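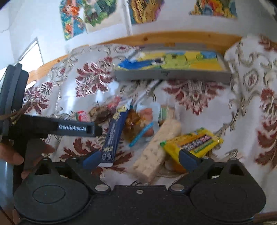 A reply from the Galholm members had come in by email: they would prefer the longarm booking slots to stay at half a day, as a full-size quilt with custom work can't be loaded, stitched and taken off in less. The meeting agreed to leave the slots unchanged until April.

Home | Meetings | Minutes | Patterns | Contact

Filed under: Guild Business - Minutes

Jastville Quilt Guild
Minutes of meeting, 09/03/2020

1. Previous minutes
Accepted with one correction. Under item 4, "cotton batting" should read "80/20 batting".

2. Longarm maintenance
The hour meter stands at 400. Skipped stitches were reported on right-to-left passes. Timing was checked and found to be within tolerance. The needle had been set slightly off front and has been reseated. Members are to oil the hook at every second bobbin change and enter it in the log.
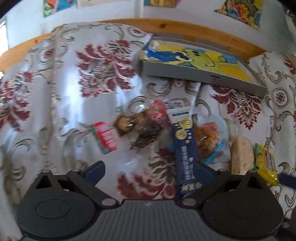
Top thread tension is to be tested on a scrap sandwich at the side of the backing before each quilt. Settings left by the previous user are not to be relied on - thread weights vary too much between projects.

3. Backing and batting sizes
Backings must extend four inches past the top on all sides. Two were returned last month for being short. Seams should run parallel to the rollers where possible. Selvages are to be trimmed off before loading.

4. Thread order
An order for 53 cones was approved, to be placed with El-Sayed. Gray and cream are the priority. Variegated thread was deferred.

5. Charity quilts
Finished tops on hand: 55. Pantograph only, medium density. The Emesov pattern was chosen for the crib sizes. Binding kits will be cut at the next sew-in.

6. Other business
The request for a second ruler base was held over. Leader cloths on the take-up roller need replacing; prices to be brought to the April meeting.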